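3.2 Spilled grain and the order of clearing

The second group of tasks concerns the small meal for one person, served on a tray. In our earlier interviews in Gernport, many households told us that they do not think of clearing a tray as one job. They see it as several small jobs which disturb each other. The dishes must leave the tray, the tray must be cleaned, and the food that fell must go somewhere. When dry rice is part of the meal preparation, these jobs become difficult to separate, for the grain moves each time a dish is moved.

We chose uncooked long rice for this group. Cooked rice sticks to the dish and stays where it falls, so it tells us little about the order of work. Dry rice rolls and slides, and it collects in the corners of a tray and under the rim of a plate. It also crosses easily from one surface to another. Figure 4 shows one arrangement from the Illen kitchen, with the main quantity of rice on a black surface and a smaller quantity among the dishes on the red tray.
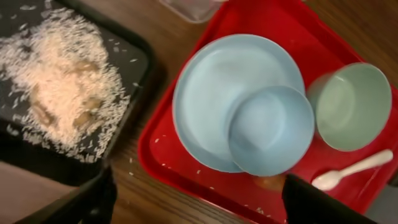 Figure 4. Rice on the black tray and on the red tray, with tableware. Photo: Kirsty Doolan / Hoani kitchen study.

The stray grains on the wood are important for our coding. We use three zones: the source, where most of the grain lies; the tray, where the dishes stand; and the table between and around them. A grain in the table zone belongs to no object, and people treat it in very different ways. Some persons collect it first, before they touch a dish. Others leave it until everything else is finished, and then wipe the table in one movement. In the July sessions we coded 114 clearings, and the table zone was cleaned last in most of them. This agrees with the diary notes of the participants, where wiping the table is often named as the sign that the work is over.

The tableware was selected by Jocelyn Buenaventura from things that the households already owned. We wanted light pieces, of the kind often bought for children or for a picnic, and we did not ask for a matching set. Stacking was left free. A small bowl can be put on a plate, as in Figure 4, and this saves space on the tray, but it also hides the grain which lies on the plate. Several participants lifted a bowl, found rice under it, and changed their plan at this moment. We coded such a change as a "return", meaning that the person went back to a surface already treated as clean.

A second difficulty is the food which is not waste. The tray may hold something that should be kept, for example a vegetable that was taken out and not used. It cannot go to the dishes, and it should not go to the bin with the rice. In the instructions we said only "put the table in order" — the participants had to decide by themselves what is kept. Most of them moved the vegetable first or last, and very few moved it in the middle of the work. We believe that it serves as a kind of marker, but our material is too small to prove this.

The place of the rack and the container also has influence. In the arrangement with a rack at one side and an open container at the other, the tray becomes the center of two paths: one for things to wash and one for things to store or throw away. The red tray then held a large plate, a bowl, a small yellow cup, a spoon and a carrot, with rice grains between the dishes and along the lower rim.

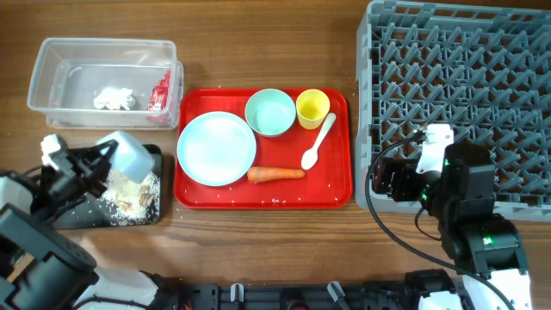
Should the loose rice be removed from a tray before the dishes or after them?

After the dishes, in most cases. Lift each dish straight up, tip any grain on it back onto the tray, and empty the tray in one go when it is bare.

This advice follows the most frequent order in our material, and it gave the lowest number of returns. It has one weak point. A tray which is carried with grain on it must be kept level, and a low rim does not help much when the tray is tilted at a corner. For this reason the participants with the Ollico diary protocol often brought the bin to the table, while those without it carried the tray to the bin. We discuss the difference between the two groups in Section 4.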